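3. 작업대 표면의 구획과 정리 습관

3.1 연구의 배경

여럿이 함께 쓰는 작업대를 오래 지켜본 사람이라면 누구나 한 번쯤은, 말로 정한 규칙보다 바닥에 그어 둔 선 하나가 훨씬 오래간다는 느낌을 받았을 것이다. 본 절에서는 그 느낌을 조금 더 차분하게 들여다보고자 한다. 표면을 테이프로 나누는 방식은 값이 싸고 언제든 떼어 낼 수 있어서, 공방과 주방, 학교 실습실을 가리지 않고 널리 쓰인다.
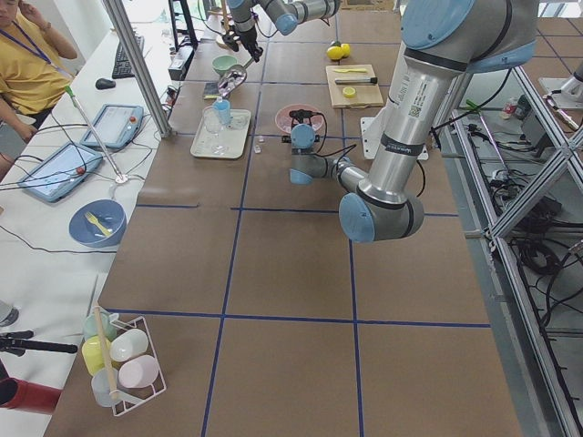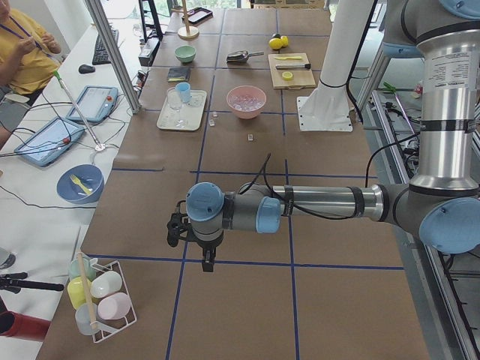
그림 2. 짙은 파란색 테이프로 구획한 갈색 작업대 표면.

선행 논의에서 구획은 대체로 두 가지 뜻으로 쓰여 왔다. 하나는 물건의 자리를 정해 주는 뜻이고, 다른 하나는 사람의 자리를 정해 주는 뜻이다. 그런데 우리가 Riltstead 공동 공방에 드나들며 들은 이야기로는 이 둘이 좀처럼 깨끗하게 나뉘지 않았다. 가위가 놓이는 칸은 어느새 가위를 자주 쓰는 사람의 칸이 되었고, 그 사람이 한동안 나오지 않아도 다른 이들은 그 칸에 자기 물건을 올려놓기를 망설였다. 제본을 배우러 온 한 참여자는 이를 두고 "선을 넘는다는 말이 왜 생겼는지 알겠다"며 웃었는데, 필자들도 따라 웃으면서 그 말을 수첩에 적어 두었다.

3.2 참여자와 절차

조사에는 Riltstead 공방과 Kekari 주민 공작실의 이용자 30명이 참여하였다. 바쁜 시간을 내어 주신 분들께 이 자리를 빌려 다시 감사드린다. 참여자들은 먼저 선이 없는 작업대에서, 이어서 테이프로 나눈 작업대에서 각자 하던 일을 평소대로 하였다. 일의 종류는 일부러 통일하지 않았다. 누구는 책등을 꿰매고 누구는 씨앗 봉투를 접었으며, 상자 뚜껑 하나를 붙잡고 오후를 다 보낸 분도 있었다. 과제를 똑같이 맞추면 비교는 쉬워지겠지만, 정리라는 행동은 자기 일을 할 때 나오는 버릇에 가깝다고 보았기 때문이다.

기록지는 Elsie Paewai가 설계한 양식을 우리말로 옮겨 사용하였다. 원래 양식에는 '제자리'라는 항목이 하나뿐이었으나, 예비 면담에서 참여자들이 "원래 있던 자리"와 "있어야 할 자리"를 꽤 엄격하게 구별하는 것을 보고 두 항목으로 나누었다. 이렇게 모은 기록은 모두 600건이며, 두 명의 연구자가 따로 분류한 뒤 서로 어긋난 것은 함께 앉아 다시 읽었다. 다시 읽는 일은 예상보다 오래 걸렸지만, 돌이켜 보면 이 과정에서 배운 것이 가장 많았다.

3.3 면담에서 드러난 점

먼저 눈에 띈 것은 칸의 크기에 대한 이야기였다. 참여자들은 칸이 작으면 물건을 더 잘 정리하게 된다고 말하면서도, 막상 자기 작업대를 나누어 보라고 하면 큼직한 칸을 골랐다. 손을 편하게 놓을 데가 있어야 한다는 것이 가장 흔한 이유였고, 찻잔을 둘 곳이 필요하다는 솔직한 대답도 있었다. 이처럼 비워 두는 칸을 본 연구에서는 '여유 칸'이라 부르기로 한다.

여유 칸은 쉽게 사라지기도 했다. 급한 일이 생기면 가장 먼저 그곳에 물건이 쌓였고, 한번 쌓인 물건은 다음 사람에게 마치 원래 거기 있던 것처럼 받아들여졌다. Kekari의 이용자들은 이를 막으려고 하루 일을 마칠 때 여유 칸부터 비우는 습관을 들이고 있었다. 따로 적어 붙인 규칙은 없었으며, 새로 온 사람은 옆 사람의 손을 보고 자연스레 따라 하였다.

테이프가 낡아 가는 모습에 대해서도 여러 참여자가 이야기를 들려주었다. 모서리가 일어난 선을 새로 붙일 때 예전 위치를 그대로 지키는 사람이 있는가 하면, 그동안 불편했던 만큼 슬쩍 옮겨 붙이는 사람도 있었다. 이 작은 이동이 이용자들 사이에서 어떻게 합의되는지는 다음 절에서 칸의 소유감에 관한 응답과 함께 살펴본다.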